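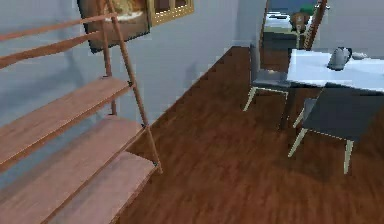 MINUTES – Buter arm, setup and upkeep, November

Present: Carmela Testa (chair), Ottavio Fabbri, Hiwot Assefa, Corrado Serra. Manuela Testa joined by phone from Itdale, line dropped twice.
Started 9:15. Last minutes OK, no changes.

1. Wrist joint
Ottavio had the cover off Buter again. Backlash in joint 6 still there, less than before. Grease was dark, changed it. Belt tension reset to the value on the sticker inside the cover, not the one in the manual – manual is for the older wrist. Corrado to write the right value on page 1 of the log so we stop going round on this.
Service interval stays at 3000 hours for now. Manuela wants it shorter. Leave until Russo answer about the bearing.

2. Calibration
Hiwot reran the camera to base calibration after the cover went back on. First try bad, board had slipped on its stand. Second try good. Agreed: recalibrate every time the wrist is opened, no exceptions. Takes 30 minutes, put it in the job sheet.

3. Sim room
Dining room model loads with the new base file. Kettle on the white table is the first target, handle on the right. Ladder shelf on the left wall stays empty until reach is checked on the lowest board, it comes out further than the other two. Hiwot asked about chairs – the near one sits right along the front edge of the table, and the planner needs its collision shape or it will cut through the backrest. Corrado has a rough box for the seat, nothing for the legs yet. Legs splay out so a straight box wont do.
Small dark flat thing by the kettle: lid or tray? Ottavio to look up the object name before anybody writes a grasp for it.
Floor between shelf and table is clear, park the base there at start.

4. Cables
Sleeve rubbing at the elbow. Ottavio has taped it, temporary. New sleeve on order from Wurnside, no date. Until then elbow speed stays at the low setting, Carmela to lock it in the controler.

5. Other
Spare fuses: box is nearly out, Carmela ordering.
Backup of the controller – last one is 21 days old. Corrado to do it after lunch.

Actions
Corrado – log page, chair legs, backup
Ottavio – object name, chase Wurnside
Hiwot – job sheet
Carmela – speed lock, fuses
Manuela – Russo re bearing

Closed 10:05. Next one same time, same room.

Contact: Carmela Testa, Itdale workshop | © Itdale | Back to top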